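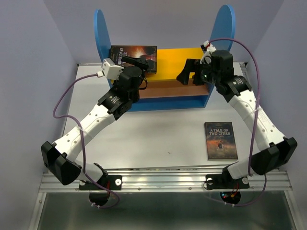 Lesdale open day, Thursday. Got there at 10, parking already a mess, signed in with Bronwyn Partington at the front desk and got a sticker that wouldn't stick.

Main hall first. Jindstead had the big corner, mostly kids' furniture, flat pack and pre-built. Lots of rounded tops, lots of primary colors. Liked the little shelf best - tall blue sides, bright yellow board, a reddish-brown one under it. Cheerful thing. Would look great in a playroom, maybe too loud for my hallway. Dinesh Seneviratne on the stand told me the yellow sells and the plain one doesnt. Price tag said 89. Didn't haggle, should have.

Books with it were grown-up stuff. A Tale of Two Cities, smoky orange cover with a small dark figure on it, and one lying flat on the yellow board with a fiery glow on the front, THREE DAYS something. Never got the rest of the title. Haven't read the Dickens since school, kind of want to now.

Then upstairs for the paint talk, Aparecida Sampaio, started at 2 and ran long. Good on primers, slides too small to read form the back. Missed the Lehner tour becuase of it.

Coffee: weak. Sandwiches gone by the time I got down. Bus back at ten past four, standing room only. Next one's in December, and Jindstead say they'll bring a wider shelf - will go if the parking's sorted.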